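Serkberg Gorkwood 厨房地面机器人：开放日试用评测

九月去了一趟 Lie，参加 Serkberg 办的开放日，看的是他们的新机型 Gorkwood，一台给小型餐饮后厨用的地面清洁机器人。我自己管着一间社区食堂的后厨，找这类机器找了两年，之前看过的几台要么太大，进不了操作台之间的过道，要么是家用机换了个壳子，碰到油就打滑。下面按我看到的顺序写，最后说买不买。

先说场地。开放日设在 Serkberg 自己的培训厨房，下午两点开门，人不多，大部分是开小馆子的，也有几个做设备租赁的。讲解的是他们的产品工程师 Frøydis Vik，讲得不快，有问题可以随时打断，这一点比上回去的那家展会强。讲解用英语，旁边有人翻译，翻译对后厨的词不太熟，“地漏”两个字来回解释了半天。

机器本体是个扁的方盒子，四角倒圆，重 16 公斤，一个人能搬，但搬着上楼梯就有点吃力。提手藏在侧面的凹槽里，手湿的时候不太好抓，我试了两次，第二次垫了块抹布。外壳是哑光塑料，据说耐一般的碱性去油剂，我没法验证，只能说现场那台边角发白，不知道是磕的还是药水泡的。

底下有一只滚刷、一只侧刷和一条刮水胶条。滚刷可以徒手拆，拧半圈就下来，毛比家用机硬。侧刷要用螺丝刀，这我不喜欢。后厨里最容易缠东西的就是侧刷，葱须、塑料绳、保鲜膜条，天天都要清，让员工下班前去找螺丝刀，过不了一个礼拜就没人清了。我问能不能改成卡扣，Frøydis Vik 说下一批在考虑，没有给时间。

充电座叫 Plaveck，是单独的一个型号，可以换到以后的机器上。座子靠墙放，要接电源，也可以接上下水。不接上下水的话，清水要自己加，水箱 2,000 毫升。对一间小后厨来说偏少，现场跑一遍中间就停下来要水了。接了上下水就没这个问题，但得找人改管子，费用另算。租房子开店的要先跟房东说好。

演示分成干垃圾和油污两段。演示前工作人员反复说明了一件事：Gorkwood 不负责大块的干垃圾。切菜掉的菜叶、梗子、辣椒块，要先用扫帚和簸箕收一遍，剩下的碎屑、粉末、油点才归机器。我觉得这个说明很实在。以前有家厂商拍胸脯说什么都能吸，结果一根韭菜就把吸口堵了。后厨地上的东西很杂，干的湿的混在一处，菜叶旁边就是油滴，扫帚一带，油就拖成一道，所以先扫哪里、后扫哪里，人得心里有数。扫的时候要绕开油点，先把菜渣归到簸箕口前面。

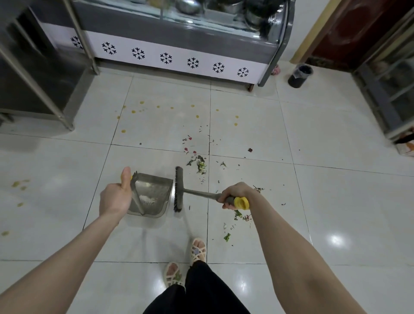 人工先扫的这一遍，以后的版本能省掉吗？

按 Serkberg 目前的说法，近期省不掉。要收大块垃圾就得加大吸口和集尘盒，机身会变高，钻不进冷柜和货架底下，他们选择保住高度。

接着说油污那段。工作人员在地砖上滴了食用油，又撒了一点面粉和花椒壳，然后放机器出去。第一遍过后，油点大多没了，但是迎着光看，地面还有一层薄薄的油膜，鞋底踩上去能感觉到。第二遍换了去油模式，水温调高，速度放慢，出来的效果好得多，我用纸巾擦了一块，纸上只有一点黄。问题是去油模式费水，也费时间。我们那里收工到锁门只有一个来小时，全屋都跑去油模式来不及，只能把灶台前面和炸炉那一片划成重点区，其他地方跑普通模式。软件里能这么划，这个功能我试了，好用，手指在平板上画个框就行。

面粉那部分不理想。面粉遇水成糊，滚刷上裹了一层，跑到后面开始往地上抹白印子。旁边一位开面馆的大姐看了直摇头，说她家最多的就是面粉，这机器她用不了。Frøydis Vik 的建议是先开干吸模式跑一遍再上水，我信这个办法有用，但现场没有演示，我就不替他们打分了。

砖缝是我比较关心的。亮面大砖本身好擦，麻烦都在缝里。Gorkwood 的滚刷对浅缝有用，深一点的缝还是黑的。我蹲下去拿手电照了照，缝里的脏水被刮走了一部分，积在角上的没有动。每周用硬刷子手工刷一次砖缝，这个活买了机器也照样得排进班表。

避障用的是前面的一条传感器。固定的柜脚、货架腿都认得，贴边走得很近，墙根大概留一指宽扫不到。带轮子的东西它认得差一些。工作人员把一辆小推车推到半路，机器先停住，想了一阵，从左边绕过去了，绕的时候蹭到了轮子。垃圾桶如果放在地上，它会把周围留出一圈不扫，所以收工前得把桶拎到台面以下的架子上，或者干脆拎出去。粉色、红色这些颜色对它没有影响，亮面反光倒是有一点，正对着一盏射灯的时候，机器在同一个位置来回转了两圈才走。Frøydis Vik 当场记下来了，说回去查。

地漏和台阶也试了。地漏盖平的没问题，盖子翘起来一点就卡侧刷。台阶能识别，没掉下去。门槛不高的话过得去，过的时候胶条会被刮一下，我怀疑胶条是这台机器的主要耗材。胶条和滚刷都有单卖的，现场有价目表，我没抄全，只记得滚刷比我预想的贵，胶条便宜。

噪音方面，普通模式下站在旁边说话不用提高声音，干吸模式响得多，楼上有住户的最好别半夜跑。

清理机器本身要花的工夫，是宣传册上写得最少的。我请他们让我自己动手做了一遍：倒污水，冲水箱，拆滚刷，刮掉胶条上的油，把滤网拿出来磕一磕再冲。第一次做，我用了 16 分钟，工作人员自己做大概快一半。污水箱口子开得大，手能伸进去，这点要表扬，家用机那种小口子在后厨用两周就会发臭。滤网的卡子偏脆，我掰的时候听见响了一声，没断。

软件和平板就简单说两句。中文界面有，翻得有点生硬，“回座”写成了“归巢”，意思能懂。地图要先带着机器走一圈建好，桌椅挪动以后需要重新建局部。报错提示只给代码，要翻说明书才知道是缺水还是缠刷，建议改成直接写字。网络断了以后还能按已经设好的计划跑，我让他们把路由器关掉试过。

价格。开放日给的报价是 3,837 欧元，包含 Plaveck 充电座，不含改管、不含耗材，运费另谈。也可以租，租期最短 6 个月，到期可以转买，前面的租金抵一部分。对我们这样的小单位，租比较稳妥，侧刷和滤网卡子这两处我想先看看耐不耐用。保修只管机身，刷子、胶条、滤网都算耗材，合同里写得清楚，签之前自己看一遍。

适合谁用：后厨地面平整，过道不太窄，油多水多，收工以后有一段没人走动的时间。炸物店、快餐后厨、学校食堂的配餐间都可以考虑。地面是老式小块防滑砖的，缝深，效果会打折扣。面点间和烘焙坊我不建议，至少等他们把面粉那个问题当众演示清楚。整天开火、地上始终有人走的，也用不上，机器见人就停，半天跑不完一间屋子。

还有一点要跟老板们说明，别指望靠它减人。我算过自己那边的账，拖地的时间能省下来，扫大块垃圾、倒污水、洗刷子、搬垃圾桶的时间都还在。省下来的那部分，我打算让员工去擦货架腿和冷柜底下的轮子，这些地方平时总是拖着没做。

开放日本身的组织，给个中上。愿意让人上手，愿意当着客人的面出错，报价单也直接放在桌上。缺点是只有一台样机，排队等的时间偏长，去油模式那段后排看不清。培训厨房门口没有放鞋套，地上有水有油，穿普通皮鞋的几位走得小心翼翼。要去的话穿双防滑的鞋，带一块自己的纸巾或白抹布，擦地面看结果比听讲解管用。

打分的话，普通清洁四星，去油四星，面粉两星，维护三星，软件三星。我这边已经填了租用的意向表，等他们回复侧刷改卡扣的事。如果年底前还是螺丝刀版，我也会先租一台，放在炸炉那间用。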